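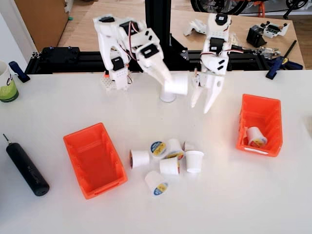

*Single-serve coffee pods on a white tabletop.*

# Wanted: people who drink coffee at home

We're after 128 households for a diary study of home coffee, and we'd love yours to be one of them! It doesn't matter whether you grind your own beans at dawn, push a pod through a machine on your way out the door or keep a tin of instant next to the kettle (a good half of our office is in the instant camp, including both people whose names are at the bottom of this page).

The study is called Moten. It's run by Dineo, a small social research group in Kemeys, and it looks at how coffee fits into ordinary days: who makes it, who gets the first one, which mug, what happens to the grounds, what changes when visitors come over. There is plenty written about cafes and baristas. Kitchens get far less attention, and the pilot diaries from February were such a pleasure to read that we went straight back and asked for the money to do it properly.

## What you'd be doing

You keep a diary for 11 days in a row. Each entry takes a few minutes. You jot down every coffee made in your home that day, who it was for and anything you felt like mentioning. Some of our pilot households wrote one line. One family wrote pages, with drawings of the cups and a long-running argument about whether the milk goes in first, and we enjoyed every bit of it.

You can use the paper booklet we post out or the Urby app on your phone. Both ask the same questions. Please pick one and stick with it for the whole diary.

Then there's a chat, in person or over the phone, for up to an hour. We'll have read your diary by then and will want to hear more. If you'd like to do it at your kitchen table we'll come to you, anywhere on the Kemeys bus routes. We'll bring biscuits.

At the end we'll ask what you do with your leftovers: grounds, filters, pods, empty bags. We're curious about compost heaps, collection bags, worm farms, the odd jar kept for the roses, and the ordinary kitchen bin too. Please don't tidy up your habits for our sake.

## Who can take part

- Anyone 18 or over who has at least one coffee at home in a normal week
- Households of any size, including people living on their own and share houses
- Decaf drinkers, yes, absolutely

Kids can help fill in the diary, but one adult needs to sign the form and be our contact. We've had lots of interest from couples already, so we'd be especially glad to hear from shift workers, share houses and people over 70. If you speak a language other than English at home, write your diary in whichever one you like and we'll have it translated.

You won't be asked to change brands, try anything new or buy anything. No coffee company is paying for this.

## What you get

Each household receives a $60 grocery voucher, half when you start and half after the chat. You'll also get a copy of the book we're making from the diaries. We're printing 500, with names changed, and you'll see any passage of yours before it goes in. If you'd rather we left it out, we leave it out.

You can stop at any point and keep whatever you've been paid so far.

## Dates

Diaries begin in July 2024 and we'll be starting households in three groups, so if you're away for part of the month let us know and we'll put you in a later one. Being away from home for a night in the middle of your diary is fine. Just write "away" on the page.

## How to put your hand up

Ring or email the Dineo office, or drop a note through the door if you're passing (green door, beside the shoe repairer in Kemeys). Tell us:

- your name and suburb
- how many people live with you
- how you usually make your coffee, in a sentence
- paper booklet or app
- the best time of day to ring you

Lleucu Pritchard looks after sign-ups and will ring you back within the week. Eleri Kneath does most of the kitchen visits, and she's the one to ask about access, translation or anything on the consent form. She has a cat allergy, so please mention any cats when you book and we'll send Lleucu along for that one.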